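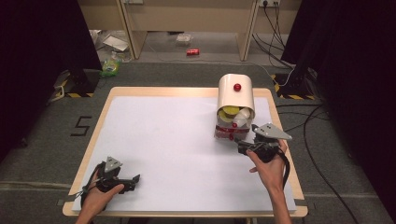 Wanted: people who put things together and take them apart for a living

June 21, 2019
By Olga Benítez

Every spring somebody sends me a video of a machine folding a towel. The towel gets folded. What the video leaves out is how long it took, how many towels ended up on the floor first, and who laid the towel out flat before the camera started. I have been asking those questions for eight years and I am still waiting for a straight reply.

Flurnance is a small testing outfit. Companies tell us their machine can pack a box, clear a sink or stack a shelf, and we check. We don't build robots and we don't sell them. In March we finished a round on packing and stacking, the kind of job where a lid has to sit on a tub and something small and round has to stay on top of the lid. The machine we tested, Bresedeck's, managed it when every part started in the same spot each time. Move the tub a hand's width and it reached for where the tub used to be.

For the next round we need people. We are looking for 18 participants to do ordinary chores and shop-floor jobs by hand, and then do them again using hand-held grippers, one in each fist. A lot of claims about robots rest on people working this way, and we want to know how much of the skill gets lost between the fingers and the jaws. My guess is plenty. If you prove me wrong I will print it.

Who we want

You have done at least a year of paid work in one of these: stockroom, gift wrapping, kitchen prep, hotel housekeeping, light assembly, laundry. Retired is fine. You can use both hands for an hour without pain, and you can kneel or sit on carpet, because most of the work is done at floor level. Left-handers are very welcome, as we had one last time and learned more from her than from the rest of the group.

You do not need to know anything about robots. If you have strong opinions about them, for or against, come anyway, but keep them for the break.

What you'll do

Sessions run three hours with two breaks. You come to four of them over two weeks. A typical task is stacking odd-shaped parts so they stand up without help, or getting loose pieces into a clear container and closing it. You will drop things. We write down the drops, and nobody is scored against anyone else.

After each session you fill in one page about what was hard. Please don't be polite on that page. The last group was so kind about the grippers that I had to throw out half of the comments.

What it pays

$18 an hour, plus bus fare. We pay by check on the final day. If you quit partway through, you are paid for the hours you did.

How to apply

Write a few lines about the fiddliest job you ever had to do at work and how you did it. No resume. Severino Sotomayor reads all of them and will call you back to set up a visit. Weekday mornings and evenings are both open.

Comments (3)

casado_fan: Did the Ridonton people ever let you test theirs? They promised my warehouse it would be picking by Christmas.

Olga B.: They have not. The invitation stands.

Marge T.: 13 years wrapping gifts at a department store. I'd like to see a machine curl a ribbon. Application sent.

Flurnance Task Testing | Contact: Severino Sotomayor, front office | © 2019 Flurnance | Back to top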